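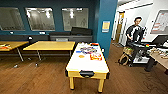 The low game table in the common room, with small items on the white playing surface.

How to clear, clean and level a small game table

A game table in a shared room collects things. The white top is flat, it is at a convenient height, and whoever finishes at the next table tends to set things down on it. Most of the wear on these tables comes from small objects left on the surface and dragged across it later. The procedure below covers clearing the top, cleaning it, checking the goal ends and leveling the legs. It was written for the low, narrow table in the Plulstead common room, and it applies with small changes to any air-hockey-type table of similar size.

Allow 40 minutes for the full job. Clearing and wiping alone takes much less.

What you need

Two shallow trays or box lids
Two microfiber cloths, one for damp work and one for drying
A bowl of lukewarm water with a few drops of dish soap
A soft, dry brush (a clean paintbrush works)
A plastic scraper or an old plastic card
A short spirit level
Cardboard shims or adjustable pads for the feet
A flashlight

Do not use scouring powder, steel wool, melamine sponges or solvent cleaners on the playing surface. They dull the finish, and a dull patch slows the puck.

Step 1: Disconnect the table

If your model has a fan, switch it off and unplug it at the wall. Coil the cord and put it where it cannot be stepped on. Models without a fan can go straight to step 2.

Step 2: Clear the top

Lift every item. Do not sweep the pile toward one end with your arm. Grit caught under paper or hard plastic leaves fine scratches, and on a white top these pick up dirt and show as gray lines within a few weeks.

Put pucks, strikers and anything else that belongs to the table in the first tray. Everything else goes in the second. Small round pieces are easy to misplace among colored odds and ends, so take these first. Flat items such as paper scraps and stickers come next. If a sticker has bonded to the surface, leave it for step 4.

Clear the neighboring tables at the same time if they hold similar items. Otherwise the pieces move back to the game table the same afternoon.

Step 3: Dry clean

Brush from the center line toward the long sides, then along each side toward the nearer goal. Brush the corners last. Collect the dust with a barely damp cloth. If the top has air holes, do not push debris across them with a wet cloth, which packs it in. A vacuum with a soft brush head on low power is acceptable.

Step 4: Remove adhesive

Lay a cloth wrung out in warm soapy water over the sticker for two minutes. Keep it clear of any air holes. Lift one corner with the plastic scraper held nearly flat and peel slowly. Rub the residue with the damp cloth in small circles, then dry. Repeat if necessary. Do not increase the pressure.

Step 5: Wash and dry

Wipe the whole surface with the damp cloth in straight passes along the length of the table. Rinse the cloth after every few passes. Follow immediately with the dry cloth. Standing water at the joint between the top and the apron will swell a wood-based core, so run a dry corner of the cloth along that joint all the way around.

Wipe the apron and legs last. Painted or lacquered wood needs the same treatment as the top, with less water.

Step 6: Check the goal ends

Goal openings on small tables are usually molded pieces set into the apron. Shine the flashlight in and remove anything that has gone inside. Press lightly on each side of the molding. It should not move. If it rattles, find the fixing screws, normally on the inner face of the apron, and tighten by hand. A power driver will strip them.

Step 7: Level

Place the spirit level across the width at both ends and in the middle, then along the length. Plank floors are seldom flat, and a low table with a short end can rock on a single raised board. Before shimming, move the table a few inches each way and test again.

If it still rocks, shim under the foot, below the cap if there is one. Check that all caps are fully seated. A missing cap mimics an uneven floor and marks the boards.

Test by placing a puck at the center and releasing it without a push. With the fan on, a slight drift is normal. A steady slide to one corner means that corner is low.

Step 8: Sort the second tray

Return game pieces to their boxes, put paper in the recycling and set aside anything that looks like personal property. Keep one lidded box on a bench or shelf near the table for unclaimed items and empty it once a month.

Intervals

Clear the top: daily
Dry clean: weekly
Wash: every two weeks, or after spills
Goal ends and leveling: every September, and whenever the table has been moved

Notes

Furniture polish and silicone spray are sometimes recommended for faster play. Use them only if the table's manual permits it. On tables with air holes, the residue attracts dust and closes the smaller holes.

When moving the table, lift from the long sides with one person at each. Do not lift by the goal moldings.

Last updated Mar 27, 2020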